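Visit to the Prumeck test room, Clindville

I went in July with Zuleica Meireles from our Guimarães office. Before the door was opened we had to read the room rules, 3 pages, and sign them. I liked that the first rule is about speed: no new program runs at full speed until two people have watched it slow.

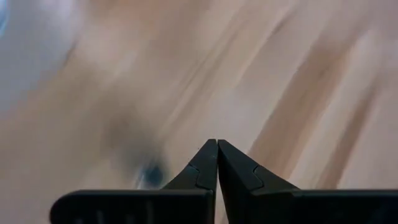 Raili Rantala, who keeps the rules, told us that the fingers must be checked every morning and again after 15 hours of running. The sheet goes into a folder, also when all is good. At Jevov we write only the faults, and I think now this is a weakness.

The task they practice is sorting of forks and other utensils by two arms. Visitors stay behind the black tape.

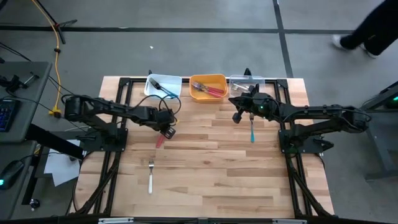

Who may restart the arms after a stop?
Only the person who pressed the button, after she has told the others aloud.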